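Two seasons on the ice edge aboard the Lucero

April 14, 2020

Milagros Retamal had been home for nine days when we spoke, and she was still waking at four in the morning for a watch that no longer existed.

"I get up and put the kettle on anyway," she says, laughing. "Then I stand in the kitchen and wonder why the floor isn't moving."

Retamal is second engineer on the Lucero, the ice-strengthened supply ship that carries fuel, food and spare parts to the research station at Cilcombe. The ship came back into port in late March after 104 days away, her second summer on the southern run. Before that she spent years on harbour tugs, and she talks about the change with enormous affection for both.

"A tug is all muscle. You go out, you shove something, you're home for tea. The Lucero is a different animal. You live with her. You know every rattle, and when a new one turns up you're out of your bunk before you've worked out what it is."
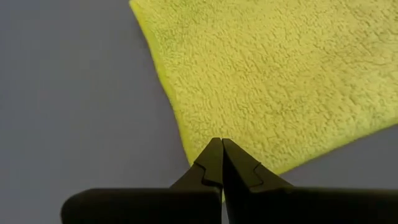 The noise she remembers best came from the sea chests, the openings in the hull that draw in cooling water. Slush ice had packed into one of them on the way in, and the engine temperatures started to creep up.

"We swapped over to the other side and sent warm water back through the blocked one. It's a lovely system when it works! I was grinning like a fool when the gauges dropped. The third engineer thought I'd lost it."

There were 51 people aboard for the trip south, many of them scientists headed for the station. Retamal ran engine room tours for anyone who asked, and plenty did – one glaciologist came down so often that he was given his own pair of ear defenders.

She is just as keen on the cargo work. At Cilcombe there is no wharf, so everything goes ashore by barge when the weather allows. This year that included 3000 litres of lubricating oil in drums and a new generator from Brunari, which had to wait offshore for four days while the wind blew itself out.

"You can see the station the whole time. They can see you. They're on the radio asking if you've got fresh oranges, and you can't do a thing about it."

The Lucero is now with the Drokico yard for her winter refit, with new bearings going into the bow thruster. Retamal is meant to be on leave. She has already rung the yard twice to ask how it's going.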